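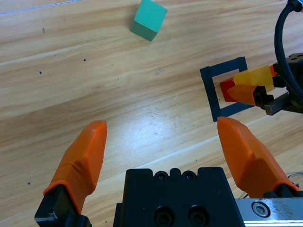 *Photo: Benedek Mészáros*

# Skuvia wooden tabletops: questions we often receive

**Which oil do you use?**
We use Retis hard oil, two coats on every side, also underneath. Customers who want a color can ask for the Cisten range, but then the delivery is one week longer.

**Will my top look the same as the one in the shop?**
No, and we cannot promise this. Every board has its own grain and its own tone. If you are near to us, you may come and choose the boards yourself.

**How often must I oil it again?**
In a normal kitchen once a year. A desk can wait longer. When drops of water do not stay round on the surface any more, it is time.

**Can I put a hot pot on it?**
Please use a mat. Oil does not protect from heat, and a dark ring must be sanded out.

**My top has a small bend after the winter. Is it broken?**
Usually it is only the dry air from heating. Wait until the spring before you do anything. If it is still bent in July, write to us and send one picture from the side.
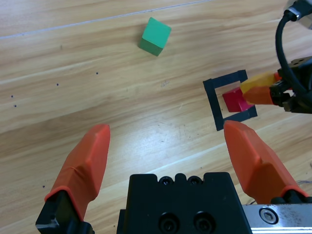

*Light tabletop with two cubes, one green and one red.*

**Do you sell legs also?**
We do not make them. Most of our customers order from Kneževič, whose frames fit the holes we drill. The widest frame carries a top up to 138 cm long without a middle support.

**How heavy is a top?**
The biggest one is over 70 kg. Two persons must be at home when it is delivered, because the driver brings it only to the door.

**Can I return a top which was cut to my size?**
Unfortunately not. Standard sizes you can return if they are not yet oiled or drilled by you.

Prices and answers checked Sat 11 July.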